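SALTLOW RENTERS' GROUP QUESTIONS "READY IN A DAY" FURNISHING CLAIMS

Group asks landlords to show the fine print before charging extra for furniture

SALTLOW, November 22, 2022 - The Saltlow Renters' Group today published its review of furnished apartment packages, and it is not impressed. Landlords in Saltlow and Hunddale now charge up to $300 a month extra for a furnished unit. The group wanted to know what that money buys.

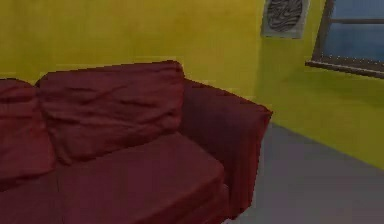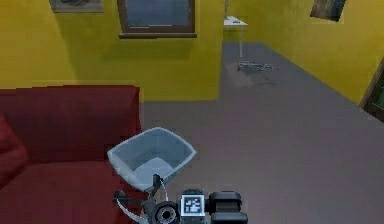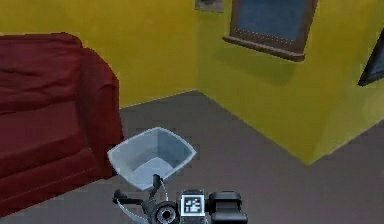
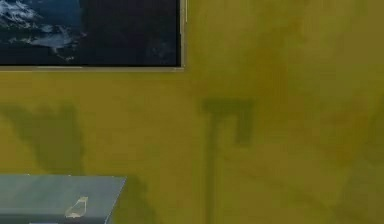
Computer-rendered views of a room. The red sofa appears in the first three, and a framed picture on the wall in the fourth.

The group read 103 furnished listings posted since July. In 89 of them, the word "designer" was used without naming a designer. Few said how old the furniture was. Fewer still said who pays when a cushion splits.

"I have been told a sofa is premium more times than I can stand," said Omolara Adeleke, who led the review. "Premium compared to what? Give me the year it was bought and the cost to replace it, and then we can talk about the rent."

The review is also wary of the Skutholm package, a set of living room and bedroom furniture offered by the rental agency Bogdan. Tenants pay a $1,000 deposit on top of the usual one. The agency says the deposit is refundable "subject to condition." The group asked for the list of conditions and received a brochure.

Silviu Voicu, a tenant in Hunddale, gave up his own couch to take a furnished unit last year. "They said it would save me money. I would like to see the math," he said. "By the second winter I could have bought the whole room."

The group does not claim that every furnished lease is a bad deal. Someone staying a few months may well come out ahead. For longer stays, it suggests asking for a dated inventory, a price for each item, and a written rule on normal wear before signing anything.

Landlords have promised a voluntary code on furnished rentals. The group has seen voluntary codes before and will wait to read this one.

The full review is available free of charge at the Saltlow Renters' Group office. Press questions may be sent to Omolara Adeleke at the same office.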